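Soso: the podcast that is mostly fine

Recording a podcast in a kitchen: what we know so far
Jan 29, 2024

People write in to ask what studio we use. It's a kitchen. It has a fridge, a boiler with opinions and a window over the bins behind Võ, the noodle place downstairs. We have made 78 episodes of Soso in it, and the tips below are the ones that survived. Most also work for voice messages, audiobooks for your nan, or the long apology you are planning to record for someone.
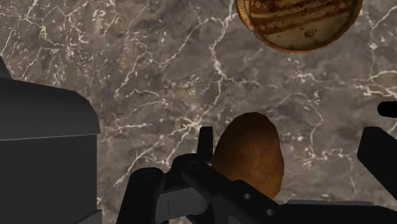
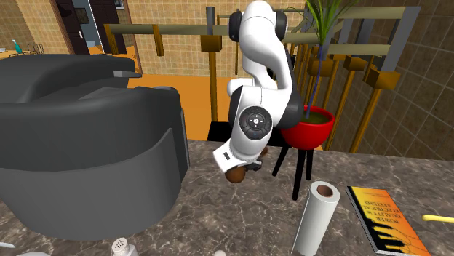
The fridge. Switch it off at the wall before you start, then put your car keys inside it. You can't leave the house without the keys, so you can't leave the fridge off all night. We started doing this after an incident with two kilos of prawns. If you don't drive, use your front door key, or your phone, though the phone does get cold and sulky. Keep the door shut while you record and don't go in for milk halfway through.

Tablecloths. A bare hard surface throws your voice straight back at the microphone and you sound like a station announcement. Lay a folded bath towel under the mic, then a blanket over the rest. Never a plastic cloth. We did episode nine on a plastic cloth with lemons on it and it sounds as if we were both eating crisps throughout. We were also eating crisps, but not throughout.

Crisps. No.

Snacks in general. If you must, banana. It's the quietest food we've found, with soft white bread a close second. Toast is out. Anything in foil should be unwrapped before you press record and the foil taken out of the room, along with whoever is likely to fiddle with it.

Tea. Pour it first. A kettle coming to the boil in the background makes everything you say sound like a threat. Put the mug on a folded sock, so that putting it down makes no noise. A clean sock is nicer for guests. Stir beforehand and take the spoon away, or you will stir again for comfort while the other person is talking.

Mouth clicks. A slice of green apple before you start does help. Water does too, in small sips, but be reasonable. We once drank a pint each and had to record the second half of the episode in a hurry.

Chairs. All chairs creak. Find the one that creaks least by sitting down heavily in each of them, which is a pleasant way to spend ten minutes. Rub a bit of candle wax into wooden joints where they squeak. The loud one goes in the hall until you've finished.

Duvets. Hang one on the wall behind the person speaking, never on the wall you'd like it to go on. We use two trouser hangers and the top of the cupboard door. It looks like somebody has been evicted. A clothes airer with towels over it will do almost as well and can be folded up before anyone calls round.

Stands. Our Horkitz desk stand came second-hand from a car boot sale in Velden and droops slowly, like a tulip. A rubber band wound twice round the hinge holds it for an hour. If you have no stand, a heavy jar filled with rice will hold most small microphones upright. Label the rice. It has been cooked once.

Pop shield. Buy one if you're feeling rich. Otherwise stretch one leg of a pair of tights over an embroidery hoop and fix it a hand's width from the mic. Wash the tights first. You'll be breathing through them.

Neighbours. Put a note on the stairs with the times, and stick to the times. Ours are very decent about it. Võ take their bins out at four, so we stop at four, and bottle day is not worth attempting at all.

The boiler. Turn the thermostat down ten minutes before you begin. In February this gives you a natural limit on episode length, and several listeners have said our winter run is our best.

Cables. A cardboard tube from a toilet roll for each one, with what it does written on the side. We have a shoebox of these and one tube marked "???" which we're afraid to throw away.

Labelling files. Name them with the episode number and what's in them. Do not call anything "final". Our laptop holds 837 sound files and far too many are called "final proper one". There is also a folder named "soup", and it does contain soup, over 2 hours of it, simmering, from when we thought we might do atmosphere.

Afterwards. Towel off the table, duvet back on the bed, spoon back in the drawer. Fridge on. Then get your keys out of it.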